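A Visit to the Warkero Open Day in Divville
2021-03-19

I have wanted to see the Warkero workshop ever since a neighbor told me they let visitors in, and the drive over to Divville was worth every one of the 106 miles. There were 24 of us, split into small groups, and ours began with coffee and a very good lemon cake before anybody mentioned robots at all.

Our first stop was the Kudivton bench, where two arms share the job of plugging network cables into couplers. One gripper clamps the white coupler upright while the other brings the plug down into the port from overhead. I could have watched it all morning – it is oddly soothing work.

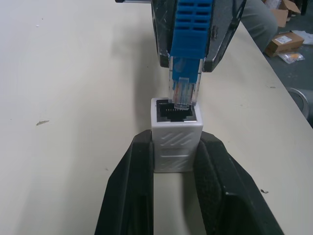
The January fault

Our guide was very open about what went wrong last winter, and I liked the place all the more for it. The force limit on the upper arm had been lost in a software update, so when a plug came down a little crooked, the arm simply kept pushing. It bent the contacts in 4 couplers before someone hit the stop button. The run had reached cycle 2361, and a few people had started to trust it enough to look away!

The limit is now checked at every start-up, and the stop button has moved to the near side of the bench, where you can reach it without leaning across the arms.

After that we walked over to the McIver room for the packing line, and I bought a mug on the way out.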